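3.2 House rules for hand-held gripper recording

We had rules before we had a gripper, and most of them turned out too stiff for real homes. The first draft ran to 16 points and asked people to clear the space before they began. I wrote that one, so I can moan about it freely! What came back was tidy, dull and nothing like the places a robot would have to work in. For the Timau set we cut the list to 4 rules: ask the householder first, keep private papers out of view, leave soft things as they lie, and stop if anyone walks in. By the end of March we had 696 recordings made under the short list.
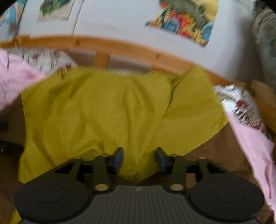

Figure 2. Hand-held gripper in front of a crumpled yellow-green cloth, with other fabrics and a curved wooden rail behind.

Flora Gunn thought the third rule was too loose, and told us that "as they lie" would mean something different to every person holding the tool. She wanted a written start state for cloth, with the folds noted before each go.

I took her point – up to a point. We tried her form on 30 recordings and it slowed everyone down, so we kept a shorter one: type of cloth, spread or bunched, hanging or flat. Danai Katsaros still fills in the long version.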